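### 4.2 Bedding and floor dust in furnished lets

Tenants in Groltden who rent furnished rooms usually take over the mattress along with the room. The inventory records it as one item, with a tick for condition, and says little about how it was last cleaned. In the letting records we were given for the Forsyth and Nastance buildings, which hold 3943 entries, mattresses are listed by size and by year of purchase. Covers and protectors are mostly left out, although the tenancy agreement asks for both to be returned clean.

The interviews suggest that tenants treat the mattress and the floor as separate jobs. Floors were swept or vacuumed often, in many homes every week, and people could say without much thought when they had last done it. Mattresses were cleaned when the bedding was changed or when someone spilt something. Several tenants said they had never cleaned theirs and had not thought of it as something to be cleaned. Tenants who had moved more than once were the exception. They tended to go over the mattress on the first day, before making the bed, and then leave it until they moved out.

The choice of tool varied more than we had expected. Some tenants used the upholstery head of a vacuum cleaner, but in the Alik building the shared cleaners had lost theirs, and residents fell back on a hand brush or a damp cloth. Hand brushing is slow on a stitched surface. Crumbs and lint settle in the seams and have to be worked out along the stitching, and some of what comes loose falls to the floor – tenants who had swept first then had to sweep again. Three of them had changed the order for this reason and now did the bed before the floor. One had gone back to shaking the cover out of the window, which the house rules forbid.

Stitched tops are the usual type in the newer stock. The older foam mattresses have a flat woven cover that unzips, and tenants who had one described cleaning it as a laundry task. The quilted kind has no removable cover, so everything has to be done in place (Figure 5).
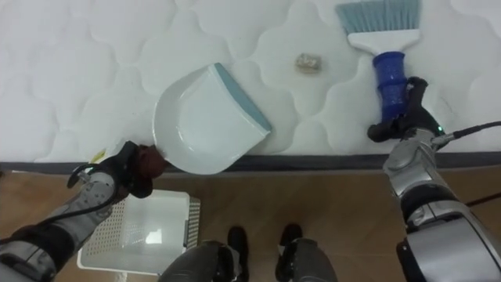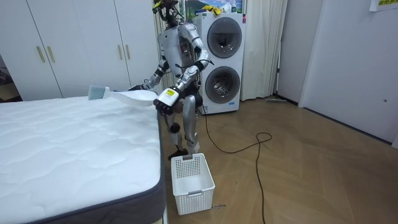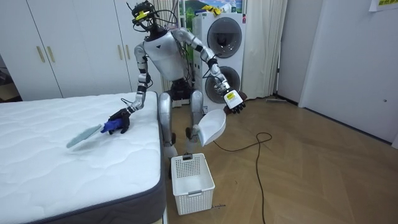

*Figure 5. Quilted mattress top and wooden floor.*

Flooring also made a difference. On carpet, dust from the bed went unnoticed and was picked up with the next round of vacuuming. On bare boards it showed at once, and tenants with boards reported cleaning under and beside the bed more often than those with carpet. We can't say from the interviews whether their rooms held less dust as a result. The dust samples collected in April were taken from the middle of the floor, away from the bed, and were meant for the comparison between buildings in Section 3.

There was some disagreement between tenants and managers over who should pay for protectors. Managers at Forsyth supplied one at the start of a tenancy and charged for a second. At Nastance none were supplied, and tenants who bought their own generally took them along when they left – the next tenant then started with an uncovered mattress again. Two respondents had asked for a replacement mattress and been offered a protector instead. Both accepted it.

The coding scheme for this part of the interviews was drawn up by Iona Menzies and checked against a second reading by Johanna Hämmerli. Where the two readings differed, it was mostly over whether airing a mattress should count as cleaning. We have counted it separately, and it is reported with window opening in Section 4.3.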